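How to oil and look after a solid wood worktop

Many people write to me after they bought a solid wood worktop or a big cutting board and the surface became gray and rough after one winter. In most cases the wood is fine. It only needs cleaning, a little sanding and new oil. On this page I explain how I do it at home and in my small workshop in Maltthorpe. I learned it from the old instructions of a kitchen shop and then from my own mistakes, so please read to the end before you start.

What you need

Sanding paper in three grits: 120, 180 and 240
A sanding block made of cork or hard rubber
Oil for wood that is safe for food when it is cured
Cotton cloths without loose threads
A plastic card, for example an old library card
Mild dish soap and warm water
A metal bucket with a lid

About the oil: I use Jondis worktop oil, because it is easy to find where I live. Any hardening oil is good if the label says that it is suitable for surfaces with food. Do not use olive oil or sunflower oil. They never become hard, and after some weeks they smell bad.

Step 1. Clean the surface

Take everything off the worktop, also the small things that you think are not in the way. Wash the wood with warm water and one spoon of soap. Wipe in the direction of the grain. Do not pour water on the wood - a wet cloth is enough. Then wipe one more time with clean water and leave it to dry overnight.

If there is old grease near the stove, wash this part twice. Sanding paper gets full very fast when there is grease under it.

Step 2. Remove the stains

Black rings come from iron and water together, usually from a pan or a can that stood there wet. Light rings come from water alone. The light ones go away with sanding. For the black ones you need oxalic acid, which is sold as wood bleach. Wear gloves and glasses, open the window, and follow the text on the package. Rinse well and let the wood dry for a full day.

Small burns can be scraped with a sharp blade. Keep the blade almost upright and pull it towards you with light pressure. If the burn is deep I leave it alone. A hollow in the worktop collects water and is more trouble than a brown spot.

Step 3. Sand

Start with 120 only where the wood is rough or stained. If the whole surface is still smooth, you can start with 180. Always move with the grain. When you sand across it, the scratches are not visible on the dry wood, but they come out when the oil goes on.

After 180, wipe the whole surface with a damp cloth. The fibers will stand up and the wood feels rough again. This is normal. Let it dry and sand with 240, very lightly, only to take off these fibers. Without this step the worktop will become rough the first time that somebody spills water.

Do the edges by hand, also if you have a machine. A machine makes the corners round in a few seconds.

Step 4. Put on the first coat

Remove the dust with a vacuum cleaner and a dry cloth. Pour a little oil in the middle and spread it with the plastic card. The end grain drinks much more oil than the top, so go back to it several times until it stays wet.

Wait for the time that is written on the can. With my oil it is 5 minutes more than I would guess from looking at it, so I use a kitchen timer. Then take away all the oil that did not go in. Wipe until a clean cloth stays nearly dry. Oil that is left on top becomes sticky and must be sanded away. 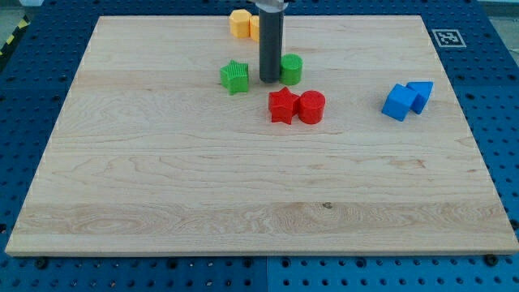
Page last changed: April 20, 2025

Maple, like the board in the photo, has fine pores and takes less oil than oak. Put on thin coats and be patient. It also stays pale for a long time, so every coffee spot is easy to see, and I wipe it more often than my oak table. A small dark knot does not need special treatment if it is firm. If it moves under your finger, fill it before you oil.

Step 5. More coats

Let the first coat dry for one day, two days if the room is cold. Rub the surface softly with used 240 paper, remove the dust and oil again. A new worktop needs three or four coats. An old one that had oil before is usually happy with two.

Do not forget the underside. If only the top has oil, the wood takes moisture from below and can bend.

Danger with the cloths

Cloths with hardening oil can start to burn without any flame near them. Put them in water in the metal bucket and close the lid, or dry them flat outside, away from the house. Never put them in a ball in the trash.

Care during the year

Wipe up water when you see it. Use a board under hot pans. I oil my own worktop every May, when I can keep the windows open, and the part next to the sink once more before winter. To test if it is time, put a few drops of water on the wood. If they stay round, wait. If they go flat and the wood turns dark, get the oil.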